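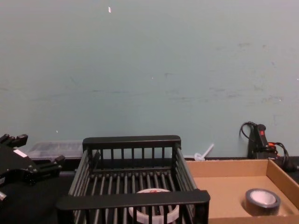
## Cell operator, tape and small parts sorting (2 positions)

Lakatora is moving the sorting benches at its Ollolport site from hand work to robot arms. Operators no longer place each item themselves. They set out baskets and trays, start the run, clear faults and log every stop.

**Duties**

- Load rolls of tape and other small stock before each run
- Take over by hand when an item is dropped or missed
- Report worn gripper parts to Viera Tóth, cell lead

**Requirements**

- One year of bench or packing work
- Able to stand for most of a shift
- No programming needed - training takes 50 paid hours

Current bench staff keep their grade and pay if they transfer, and their applications are read first. Send a one-page résumé to Abenezer Tesfamariam, Building 153, by Feb 17, 2018. Quote job number 646.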